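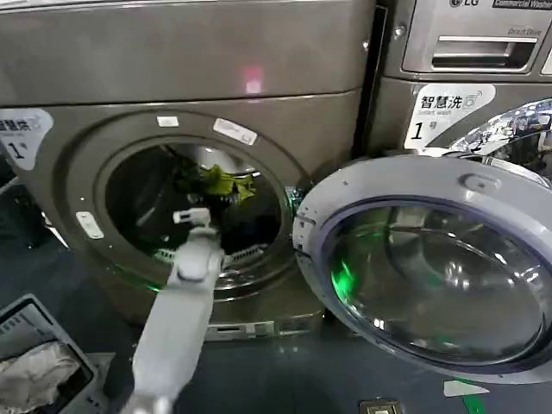

*The Nemley at washer number 1, with the yellow-green cloth still up in the drum.*

# The Trial Month

Buppha had signed for the trial before she told anybody, and by the time she did tell us there was already a crate in the back hall of the Serelham laundry, taller than Kwesi and a good deal wider.

"It unloads," she said. "You open the door, it reaches in, it takes the wash out. That's all it does. I love it already."

The price was 479 a month if we kept it, and nothing until the end of September. The manual ran to 52 pages and I read every one of them at the folding table with my shoes off. I'd been pulling wet towels out of drums since I was nineteen, and I wanted to know how somebody else thought it ought to be done. They'd thought about it a lot! There was a whole chapter on socks. There was a page on what the arm should do if a sleeve was wrapped around something else (pull a little, let go, try from underneath), and I laughed out loud, that being just what I do myself.

We got it going a little after ten at night, when the last customers had left. Kwesi put the basket down by the washer, moved it, moved it back. Buppha read the start-up steps to me even though I knew them by heart.

The arm came up slowly. I had pictured something heavy, like the ones that build cars, and here was this pale thing with two small fingers, going in at the door as politely as a person looking for a contact lens. It stopped. It thought. It closed on a corner of cloth and missed.

"Oh, come on," said Kwesi, and he got down on the floor to be level with it.

It missed again, lower. Then it had something, a pillowcase I think, and drew it out in one long pull and swung it over the basket and let it drop. Half of it hung over the side. The three of us cheered so loudly that the man from the noodle place next door came and knocked on the glass.

I kept a notebook that month. I'm not much of a writer, so it's mostly like this:

*Bath mats, good. Fitted sheet, terrible, then good, then terrible.*

*Found a sock I would have left behind. Way up at the back.*

*Slow. Slower than me by a mile. But my back doesn't hurt.*

*Does not like black on black. Does like anything bright.*

The last one was the thing I told everybody. Drop one loud piece of cloth in with a dark load and the arm seemed to perk up, as if it had been handed the end of a thread. I started bringing things from home to try, an orange scarf, my nephew's football shirt. Buppha said I was spoiling it.

By the middle of the month it had done 161 loads and I had stopped standing over it. I folded with my back turned. I listened to the little whine it made on the way up and the softer one on the way down, and if the two came too close together I knew it had grabbed nothing, and I'd say "try again" without looking around.

Buppha put my notes up on the Prukent owners' board, where people with the same kit talked about theirs, and she put up the time of night and the load too, everything, and a picture to go with them. 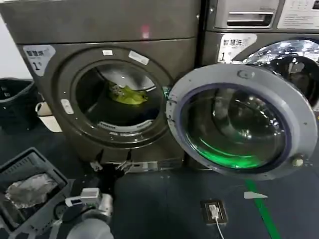
Fongchan wrote back within the hour that ours was doing better than hers had in its first month, and that we should turn the grip down two steps for anything knitted, whatever the manual said, and had we tried it with duvet covers yet, and if so could we please tell her how, as she had been at it for 13 nights and was ready to climb in the drum herself.

We hadn't tried it with duvet covers. I looked at Buppha and Buppha looked at the clock.

"There's the blue one upstairs," I said.

"It's nearly midnight."

"It's clean, even. We'd only have to get it wet."

She went up for it. Kwesi turned the grip down two steps and then, after a moment, one step back up, and I opened the door and moved the basket to where the arm liked it. When Buppha came down again with the cover over her shoulder, trailing on every stair, she had my orange scarf in her other hand.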